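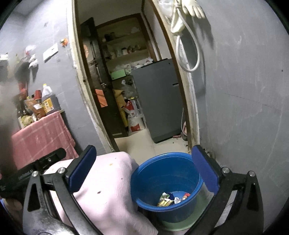 Start with the wrappers, Senga MacBrayne told our first group of students, and leave the peelings until you have got the wrappers right. Her point was that dry packaging is the easiest part of kitchen rubbish to see, to lift and to weigh, and that a household which cannot say where its wrappers go will not manage anything harder. She also said that most people asked about their rubbish will talk about the outdoor bin, when the question was about the kitchen.

Chapter 4
Dry Waste in the Small Kitchen

4.1 What this chapter covers

Chapter 3 dealt with food waste: peelings, leftovers, tea leaves, bones and spoiled stock. This chapter deals with dry waste, by which we mean the packets, wrappers, labels, paper, caps and string that come into a kitchen with the food and are left when the food has been used. Glass and tins are mentioned only briefly. They have their own chapter.

The chapter is written with small kitchens in mind, and in particular those that share a doorway or a wall with another room. In such kitchens the seasonings and bottles often stand on a table, the cloths and bags hang on the wall, and the rubbish is collected in something that can be picked up and moved. Much of the advice printed for large fitted kitchens is of little use there. A pull-out bin with three sections is no help to a household with no cupboard to pull it out of.

By the end of the chapter you should be able to:

- say what counts as dry waste and what does not
- choose a container of a suitable size and shape
- decide where it should stand during cooking and where it should be kept afterwards
- sort a mixed container by hand
- keep a simple weekly record

4.2 The container

A household needs one container for dry waste in the kitchen. It may be a bin, a bucket, a basin, a box or a strong bag held open on a frame. Plastic buckets and basins are common because they are cheap, light and easily washed, and because most homes already have one.

Look first at the rim. A thick, rolled or rounded rim is comfortable to hold and does not cut into the fingers when the container is carried. A thin edge soon splits, usually at the point where it is always picked up.

Next look at the inside. A smooth inner surface can be wiped with a single damp cloth. Ridges and sharp corners hold grease and small scraps of paper, and have to be brushed.

Then consider the width. A wide, shallow container is easy to drop things into and easy to sort from, as everything in it can be seen. It takes up floor space, though, and light wrappers blow out of it when a door is opened. A tall, narrow one saves floor space but hides what is at the bottom. For a household of two or three people we recommend a wide one that is emptied often.

Colour matters only if there is more than one container. If there are two, they should not be the same colour. Containers that are slightly different in size can be stored one on top of the other or one inside the other, and this is a good reason to buy them at the same time.

A capacity of 4000 millilitres is enough for a single person who empties the container every other day. Larger households should try what they have before buying anything.

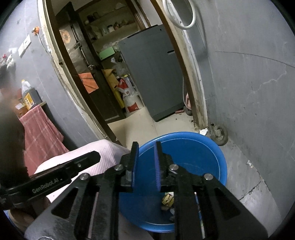

Figure 4.1 Packaging in a round blue plastic basin.

Wrappers take up far more room than their weight suggests. A crisp packet that has been crumpled will open out again slowly in the container. Folding it into a strip and tucking in the end prevents this, but few people keep up the habit. Pressing the contents down with the flat of the hand once a day does nearly as well.

4.3 Where it stands

There are three usual places for the container: on the floor beside the worktop or table, under the worktop or table, and by the door.

Beside the table is best while cooking is going on. The cook can turn and drop a wrapper in without taking a step. It is the worst place at other times, especially in a narrow room, where people walk into it.

Under the table keeps it out of the way. If the table has a cloth that hangs down at the front, check that the cloth does not trail in the container. The cloth may be pinned up or folded back at that point.

By the door suits households where the rubbish is carried out every day. The container must not stand in the doorway itself or stop the door from opening fully. Where two rooms are joined by an open doorway, leave the whole width of it clear.

It is quite acceptable for the container to have two places, one for cooking and one for the rest of the day. Everybody in the home should know both.

4.4 Sorting by hand

Sorting is done sitting down, on a low stool or on the floor, with the container between the knees or just in front of them. Wear old clothes or an apron. Spread a sheet of newspaper to one side.

Take out the large pieces first. Shake each one over the container so that crumbs fall back in. Lay paper and card on the newspaper and put plastic film in a bag. Packets that have a plastic outside and a silver inside are made of layers which cannot be pulled apart at home, and in most districts they go with general rubbish. Check the local leaflet.

Leave the small scraps until last. Torn corners, foil seals and the strips from the tops of packets are too small to sort one by one. Tip them out together and put them with the general rubbish.

Anything with food still stuck to it should be wiped, rinsed or thrown away. Do not put a wet packet back among dry ones.

Some people prefer to use kitchen tongs for sorting. They are useful for broken plastic and for anything sticky. They are slow with flat film, which has to be pinched up from the bottom of the container.

When the container is empty, wipe the inside, then the rim, then the underside. Let it dry before it is used again.

4.5 A worked record: the Grivard households

Wanting Wei kept records with 17 households in Grivard during January. Each household used its own container and weighed its dry waste once a week, on the same kitchen scales it used for flour. No one was asked to change what they bought.

The household we will follow through this chapter is that of Hamdia Tekleab, who cooks for three. In the first week her dry waste came to 669 grams. She had expected much less. Going through it, she found that the heaviest part was card from boxes, and that the bright snack wrappers, which she had thought were the main problem, filled most of the container and weighed very little.

This difference between weight and volume comes up again and again in household records. It affects what is written down. If you record only weight, wrappers will seem unimportant. If you record only how many times the container was emptied, they will seem to be nearly everything. The record sheet used in this book therefore has a column for each.

In the second week Mrs Tekleab flattened the boxes and took them out separately. The container was emptied twice instead of four times. In the third week she forgot to weigh it, and her sheet has a line through that row. A missed week should be left blank. Do not fill it in from memory.

Of the households taking part, 11 were still keeping the record at the end of the month. Meifang Peng, who checked the sheets, noted that those still going had nearly all pinned or taped the sheet to the kitchen wall. Sheets kept in a drawer were soon forgotten.

4.6 Before you read on

Keep your own record for one week before starting Section 4.7. You will need a container, a set of scales and a sheet of paper ruled into four columns: day, weight in grams, times emptied, remarks. Write the remarks at the time. Short ones such as "visitors" or "shopping day" are enough.

Weigh the container empty and write that figure at the top of the sheet, to be taken away from every later weight. If you change containers part of the way through, rule a line and weigh the new one.

Bring the sheet with you to the first session on this chapter. Section 4.7 uses it to work out a weekly average and to compare one kitchen with another.

Related chapters and materials

Chapter 2: Tables, Shelves and Hooks
Chapter 3: Food Waste and What to Do with It
Chapter 5: Glass, Tins and Jars
Chapter 6: Cloths, Towels and Washing Up
Record sheet B: Weekly dry waste
Annick Tessier, Storing Bottles and Sauces in a Shared Room
The Zemmont notes on low seating and floor work
Answers to practice tasks, Chapters 1 to 4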